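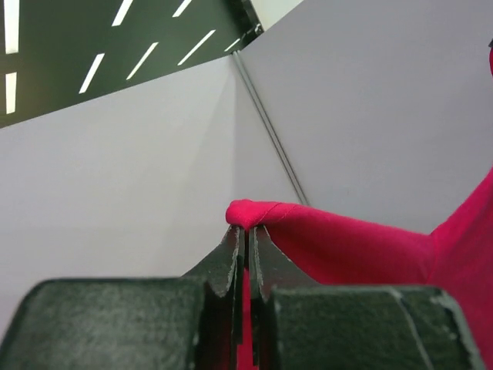 Tamsin Whitelaw folds from the corner, always, and says anyone who starts in the middle of a cloth is making work for later. She has run the linen room at the Madwood, a hotel on the Grivbridge road, for long enough to have trained most of the people who fold there now.

The room sends out 1,400 pieces in an ordinary week. Most are white. The colored cloths are for parties and weddings, and they get their own shelves by the door, where the light is better and a stain shows up before the cloth goes upstairs.

A hemmed cloth has four good places to hold it, and those are the corners. The fabric is doubled over there and stitched, so it takes a pull that the middle of the cloth would not. Hold one corner, run the other hand along the hem to the next, and the piece hangs straight. Whitelaw's new starters spend their first morning doing that with napkins and nothing else.

"They want to get on to the tablecloths," she says. "I let them after lunch."

Bright pink is the color that gives the most trouble. The Madwood bought 48 pink cloths in January from Shirima, a small mill supplier, and they are washed apart from everything else, cold, with the hems turned out. Two went in with the whites by mistake in the spring. The whites are now dust cloths.

Genji Hamada does the mending at a table under the window. He looks at the stitching before he looks at the cloth. A hem usually goes within an inch of the corner, he says, where several layers meet and the needle had to work hardest the first time. He picks out the old thread as far as the sound stitches, folds the edge back on its crease and sews over the last half inch twice. He mended 167 pieces last year and threw out 111.

His machine is an old Dronov with a stiff foot pedal. It does one stitch well and he has not asked for another.

Pressing comes after mending. Cloths are ironed while still a little damp, hem first, then the center, and folded in thirds with the corners inside. Whitelaw likes the fold facing the front of the shelf. The night staff put them in the other way around, and on Mondays she turns them back.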